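Category: Reviews / Simulation and Tooling

Paseo 3 reviewed: a household scene simulator for two-armed mobile robots
2019-11-29, by Chun-yin Yang

Paseo is a desktop simulator for mobile manipulators, sold by Kiani and now in its third major release. I have used version 3 for most of the autumn to develop a door and cabinet routine for a two-armed robot with two-fingered grippers. The comments below concern the single-user licence on Linux. I have not tried the cluster version.

Installation is a tarball and a licence file. The Python bindings are built against one specific interpreter version, and the error raised when the wrong one is present refers to a missing symbol and nothing else. The release notes mention this on their last page. Once the correct interpreter was in place, the bundled tests passed without changes.

The scene generator is the main reason to buy the product. It takes a floor plan, a furniture list and a seed, and returns a furnished set of rooms with collision meshes, joint limits for doors and drawers, and a semantic label for every part. Materials are drawn separately from geometry. The same plan can therefore be loaded with different walls, floors and door colours while the kinematics stay fixed, and this is the correct arrangement for testing perception code. I generated 200 rooms from one plan and rejected 33. Most of the rejects had a chair or a low shelf placed within the sweep of a door. The generator checks for overlap at the closed position only. A swept-volume check is easy to write against the API and ought to be included.

Loading our robot took a day. The URDF importer handles mimic joints properly, so the gripper fingers closed together at the first attempt. It ignores the soft limits, however, and the shoulder joints had to be re-entered by hand in the Paseo configuration format. Camera mounting is done by naming a link and giving an offset. The offset is applied in the optical convention and the documentation says it is applied in the body convention. Anyone who has ever mounted a camera in a simulator will find this in ten minutes, but it should be corrected.
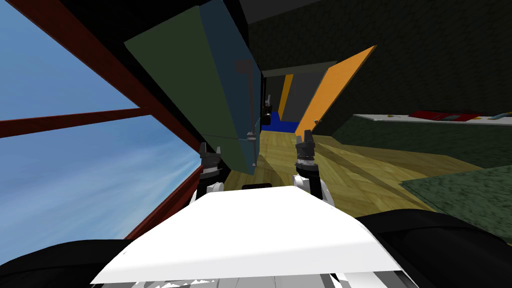 Roll and pitch errors on the head mount can be injected as a constant bias, as a random walk, or from a recorded log. I used all of these to test the floor-plane estimator. Under constant bias our own RANSAC fit recovered the tilt without difficulty. The supplied estimator did not do as well: it assumes the vertical from the kinematic chain and only refines the height, so any error in roll passes straight through to the grasp pose. The source is available and the assumption is stated in a comment, though not in the manual. I replaced it.

Segmentation ground truth is pixel-aligned and includes the robot's own links. Self-masking can be checked directly against it, and we found two links missing from our mask in the first session. Depth noise is less convincing. The model applies a quadratic term with distance and drops pixels at grazing angles, but glass is treated as opaque or absent, with no intermediate setting. For rooms with large windows this matters, and the depth images are too clean near the panes. Ulcombe, the older package we had used until February, offered a crude transmission parameter that was more useful than nothing.

Contact simulation is adequate for handles and poor for small objects. A vertical bar handle grasped with parallel fingers holds firmly through the opening arc at the default step size. Light items on a worktop creep when touched and occasionally jump. Halving the step cures the jumping and roughly doubles the run time. The creep remains. I would not tune a grasp controller on it.

The planning interface is a thin layer over a sampling planner. It accepts goals for either arm or for both, with an optional constraint that keeps the torso still. Two-arm requests are planned in the joint space of both arms together and succeed less often than I would like in narrow passages. Planning one arm at a time, with the other treated as an obstacle, gave shorter paths in nearly every doorway I tried. This mode exists but has to be selected by a flag that is absent from the graphical interface. Collision checking between the forearms is on by default, as it should be.

Replay is very good. Every run writes a log holding the seed, the controller inputs and the state at each step, and the log can be opened at any time index and resumed from there with altered code. A fault in our gripper state machine, which had been open for weeks, was isolated in an afternoon this way. Runs are reproducible on one machine. Between two machines with different graphics cards the rendered images differ in the low bits, and a network close to its decision threshold may then choose differently. State-only runs match exactly.

Support is by e-mail. I sent three questions and received three competent answers, the slowest after four working days. The camera convention error has been acknowledged for the next point release. The estimator behaviour is regarded as intended.

For perception work on doors, cabinets and floors, Paseo 3 is the package I would choose at present, provided the glass model is not critical. Groups working mainly on fine grasping should look at Rallmont first; its scene tools are primitive but its contact solver is clearly better. We have renewed our licence for one seat and will keep Ulcombe installed for the window cases.

Contact the editor | Copyright 2019, all rights reserved | Back to top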